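Mallet opens its robot workshop to the neighbors

29/03/2024

Mallet threw open the doors of its robotics workshop this week, and 74 people came through to watch robot arms handle the kind of stuff most of us keep under the kitchen sink. Sponges, bottles, a soap dispenser: nothing fancy, and that was the fun of it!

Visitors came in small groups and got 30 minutes at each station. Engineers Léonie Marchal and Taha Slaoui talked them through how the arms are taught household chores, then took questions for as long as people kept asking them (the group from Clikier stayed well past closing).

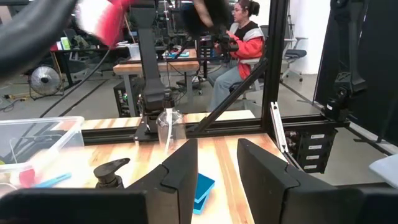

A gripper's view of the tabletop station, with blue sponges, a clear bottle and a storage bin on the wood.

"People lean in when they see a sponge," said Marchal. "Everybody has picked one up, so they know right away what the arm is trying to do. The kids had better questions than I did in my first year on the job."

One of those questions, from a class at the Ollorov school, was whether a robot can feel that something is soft. Slaoui liked it so much that he wrote it on the workshop wall, and he plans to build part of the next demonstration on it.

The next open day is set for May, with 40 places and a longer session for teachers. Ysaline Jacquet is handling sign-ups at the Mallet front desk, in person or by phone. Admission is free, and children under 12 should come with an adult.

Press contact: Hervé Vidal, Mallet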